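Small Drawers, Big Feelings: the December gallery

Well, I said I'd put up a page once we got to the desk drawers, and we finally got to them on Friday! If you're new, I look after the photos for the Lallar tidy-up mornings (tea at nine, sorting until lunch, more tea), and this month was all about the little stuff. Pens, clips, batteries, keys that open nothing. I've got 532 pictures on the old computer now and I've been very strict with myself about which ones go up.

The long white room at Plernia, with the lights on.

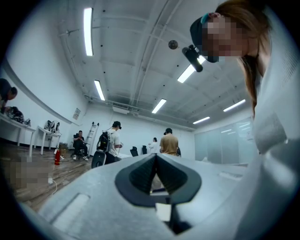
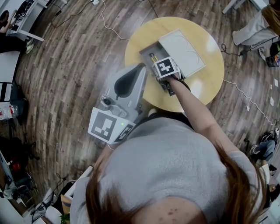
Mini drawers are my favourite storage of all, and I'll happily bore anyone about them. I bought my first one from the Umico shop for a spare bit of bench at home, and I'm now up to three (four if you count the one in the laundry with the dodgy runner). My rule is one kind of thing per drawer, and you stop before it's full. I like how the one on the round table has just a couple of little yellow things down the back and plenty of grey showing around them, so you can pull it open and see straight away what you've got. Mine at home had 41 rubber bands in it last winter, plus a tape measure, and I couldn't have told you the colour of the bottom.

A round table is good for this sort of job too, by the way. You can put the box near the middle and get at it from whichever side you like, and there's no corner to catch your hip on.

Next month is the Mabuza shelves, which means jars, so bring a damp cloth and any lids you've been hoarding. More pictures once I've sorted through them!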